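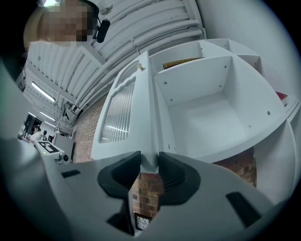 La estantería blanca de cubos, desde abajo. A la izquierda, la puerta de cristal esmerilado con sus ranuras verticales.

Galería: el taller de Hemcombe, día de orden

¡Por fin le ha tocado a la estantería grande! Llevábamos desde junio dándole vueltas y esta vez nos pusimos en serio: vaciar, limpiar, decidir qué se queda y volver a colocar. El mueble me encanta (lo confieso, soy de las que miran estanterías en casa ajena), y verlo así de despejado da unas ganas tremendas de empezar a llenarlo otra vez, pero con calma.

Algunas notas sobre lo que sale en la foto y lo que viene después:

El compartimento del medio
Vacío del todo, paredes y suelo blancos a la vista. Es mi hueco favorito, por tamaño y por altura, y se lo he pedido a Fiorella Fiore para las cajas de retales. Todavía no me ha dicho que sí.

La puerta acanalada
El cristal recoge unos reflejos blancos preciosos. Detrás irán los botes de tinte, que así se intuyen sin que se vea el desorden.

Los agujeritos de los tornillos
Se notan, oscuros y redondos, sobre los paneles. Fiorella quiere ponerles tapones blancos y ya ha pedido una bolsa de 100 a Flaltari. A mí me gustan tal cual, le dan aire de taller.

El techo
También blanco, con sus tubos largos pintados a juego y los fluorescentes a la izquierda. ¡Con esa luz se puede coser hasta las nueve de la noche!

Lo próximo son los cajones de los hilos, 388 bobinas por clasificar, primero por color y luego por grosor. Si alguien tiene un buen sistema para los verdes, que me escriba, porque entre el musgo y el oliva me pierdo siempre.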